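Crumbs, Rings and Ziltwood: A Term With the Common Room Table
Project report, Everyday Materials module
Group 2: Wim De Haan and Godelieve Wuyts

1. How we came to study a table

Our first proposal concerned the acoustics of the stairwell and was turned down for being loud. Our second concerned the table in the Alness common room, which was approved within the hour, possibly because nobody on the staff had read past the word "table". We had eaten at it for a year without once looking at it. For a term we did little else.

The question we set ourselves was modest. People in Alness complain that the table is always dirty. The cleaning rota says it is wiped every evening. We wanted to know who was right, and whether a pale, busy wood pattern makes a surface look cleaner or dirtier than it is.

2. Background

The table came to Alness from a supplier called De Graaf, whose paperwork describes the top as "Ziltwood, natural". Neither of us could find a tree of that name. Wim wrote to De Graaf to ask whether Ziltwood was solid timber, veneer or something printed, and received a friendly reply about delivery times. We have therefore called it "the wood" throughout and left the matter there, with some bitterness on Wim's side.

For comparison we used the table in the Greslow building, which is plain dark brown and has a wobble. Greslow residents are proud of the wobble and asked us to mention it.

3. Method

We ran two small trials.

In the first, one of us put crumbs on the table and the other came in and tried to find them all in one minute. The crumbs were brown toast, white bread and a dark rye that Godelieve's aunt sends in quantities no household could finish. We did 36 rounds on each table, swapping roles halfway through, as the finder got better with practice and the hider got more spiteful.

In the second trial we asked people coming in for tea to mark the cleanliness of the table out of 100. Sometimes the table had just been wiped. Sometimes it had been left since breakfast. We didn't tell them which, and several of them marked the biscuits instead.

We had planned a third trial with tea rings. It was abandoned when somebody helpful kept putting coasters out.

4. What we found

White bread crumbs all but vanish on the Alness table. They are close to the colour of the wood, and the grain gives the eye so much to follow that a pale crumb reads as one more wrinkle in the pattern. The finder usually located them with a sleeve.

Rye was the opposite. A single rye crumb on that table could be seen from the doorway and was treated by visitors as a scandal. The marks out of 100 bear this out: people were generous to a table covered in white crumbs and stern with one that had a lone dark speck on it.

On the Greslow table everything was reversed, as you would expect, and a good many crumbs rolled off before they could be counted.

Light made more difference than we had allowed for. When daylight lies across the Alness table the middle goes milky and the lines fade out, and the finders did worse in that patch. They did much better after crouching until their chin was nearly level with the top. We recommend this posture to anyone on the rota, provided they are alone.

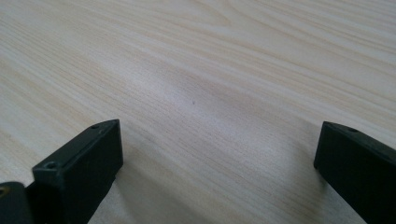 Is a pale, patterned table a bad choice for a shared room?

It depends on what people eat. For a household of white toast it is very forgiving, and for rye or chocolate it is merciless. A low look across the surface before wiping matters more than the colour.

5. What went wrong

Crumbs are not a standard unit. Ours ranged from dust to something closer to a crouton, and by the time we thought of sieving them we were halfway through. Godelieve also has much better eyesight than Wim, which we noticed early and wrote down late.

The tea drinkers knew us, and wanted to be kind or wanted to be funny. One gave the table 1000 out of 100. We left that mark out.

6. Where this leaves the argument

Both sides were right, which pleased neither of them. The table is wiped, and it does look dirty, mostly on the strength of one or two dark bits that arrive shortly afterwards. We have asked for the wipe to be moved from the evening to just after breakfast, and for the rye to be eaten over a plate. The first request is being considered. Godelieve's aunt has been told about the second and has sent another loaf.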